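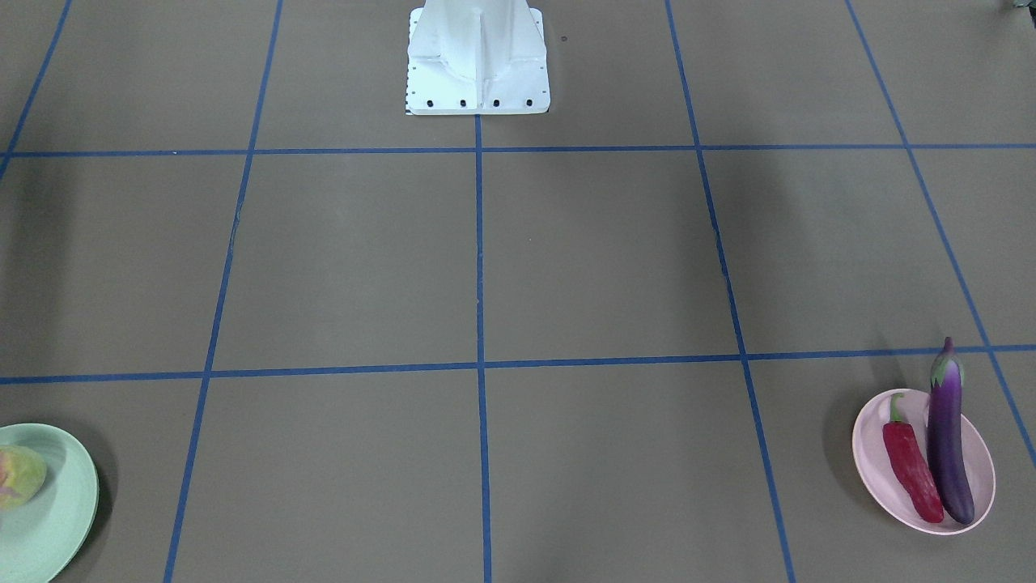 3.2 Surface layout and placement zones

The sorting surface was marked with blue tape to form a grid of large rectangular cells. Tape was preferred to printed mats, which curled at the corners during the pilot in April and shifted when an item was set down near a seam. Strips were laid by hand, so cell dimensions vary slightly from one row to the next. All placement zones are defined by cell and not by distance from the edge of the surface.

Plates served as the only containers. Both plate colors, pale green and pink, are light enough to contrast with the brown surface and with the items. A plate was recorded as occupied when any item rested on it, including items that extended past the rim. An item lying across a tape line was assigned to the cell containing the larger part of its outline. Figure 2 shows an empty green plate with items still on the surface behind it.
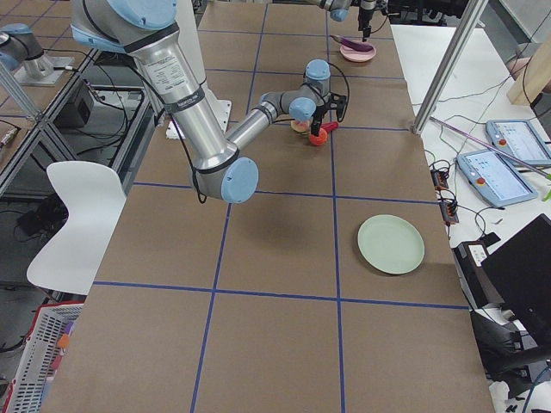
3.3 Produce items

The Noltton item list covers fruits and vegetables that differ in outline and color. Round items (tomato, peach) are easily confused by shape and are separated mainly by color. Elongated items (eggplant, chili pepper) are more distinct, but their resting orientation has a strong effect on how much of a plate they cover. An eggplant placed across a small plate will commonly overhang on one side.

Items were grouped loosely before each trial, with no fixed spacing. Close grouping was retained because it is typical of a kitchen counter after unpacking. The log contains 315 trials, each with 2 plates available. Trials in which an item left the surface were repeated under the same item order. Figure 3 shows an eggplant above the pink plate while the green plate is empty and a chili pepper, a peach and a red-orange, tomato-like item share the area near the center line. 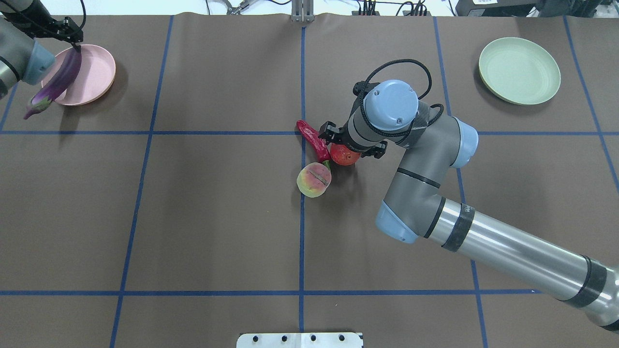 3.4 Coding of final positions

Final positions were coded from still views using the Kos scheme, with one code for the cell and one for the container. Overhang was coded separately on a scale from 0 to 3, where 0 denotes an item fully inside the rim. Orientation was coded for elongated items only.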